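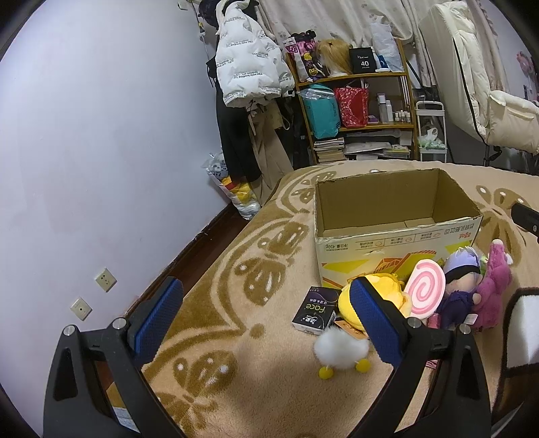 Does more home data make a better tidying policy? A sceptical look at the Lorance set

Liviu Roman and Huia Pomare
Final project report, robotics stream

Summary

We trained an imitation policy to put small soft objects into an open box, using demonstrations recorded with a hand-held gripper in people's homes. The claim we set out to test, which we heard often enough in lectures to get suspicious of it, is that varied homes matter more than careful demonstrations. Our results lean that way. We don't think they lean far enough to justify the confidence with which the claim gets repeated, and we say why below.

Background

The Lorance set is the collection of pick-and-place demonstrations our course has access to. After we removed recordings with lost tracking, 818 demonstrations were left. They cover beds, desks, kitchen benches and floors. The camera sits on the gripper, so the policy sees what the person's hand saw: two blue pads, the object, and whatever the household has behind it.

That last part bothered us from the start. In a bedroom recording with plush toys lined up in front of a cardboard carton, the target objects take up a modest share of the view. The rest is a butterfly-patterned blanket, a shelf full of bags and bottles, a coat on the wall. A network is free to learn from any of it. We wanted to know whether ours did.

Method

We trained two policies with the same architecture and the same training budget. Milow was trained on the full set. Rothe was trained on a subset from 5 homes, picked by Huia for clean grasps and steady hand motion, with each demonstration repeated so that both policies took the same number of gradient steps. We didn't tune either one separately. Liviu wanted to, and we ran out of time.

Both were tested on the lab arm, nicknamed Sallia, fitted with the same style of finger. Each policy got 50 trials. A trial began with one soft toy placed beside an open box on a fabric surface and counted as a success if the toy was inside when the arm stopped. Toy position was set from a printed list so neither of us could be generous. The fabric was changed every 5 trials.

Results

Milow did better than Rothe on fabrics with a busy print. On plain fabric we could not separate them. Rothe's failures were mostly early closures, where the fingers shut before reaching the toy. Milow's were mostly at the box, with the toy released against the outside of the front panel.

We're leaving the success rates out of the summary on purpose. When we repeated part of the test with the lab blinds down, the order of the two policies swapped on one of the patterned fabrics. One swap isn't a finding, but it's enough to make us distrust a headline percentage from a single afternoon. Full trial sheets are in the appendix.

Problems with our own test

Success was judged by whoever was standing at the arm, and that person knew which policy was loaded. We should have blinded this. It would have cost us nothing.

Rothe saw fewer homes and also saw each demonstration many more times. Its early closures could be plain overfitting. Our design can't tell that apart from a lack of variety, and a third policy trained on an equally small random sample would have helped.

We also tested in one room. A report about variety in homes should probably visit a home.

Background check

In the last week of May we covered the upper part of the camera view with a grey mask and reran Milow without retraining. Performance dropped sharply. It's tempting to say the policy was using the shelves and curtains to decide what to do. A masked view is also unlike anything it was trained on, so the drop could come from that alone. We include the check because our supervisor asked about it, and we wouldn't cite it.

What we'd do next

Retrain with the mask on from the start. Add the small random-sample policy. Have someone outside the project score the trials from video, with the policy names removed.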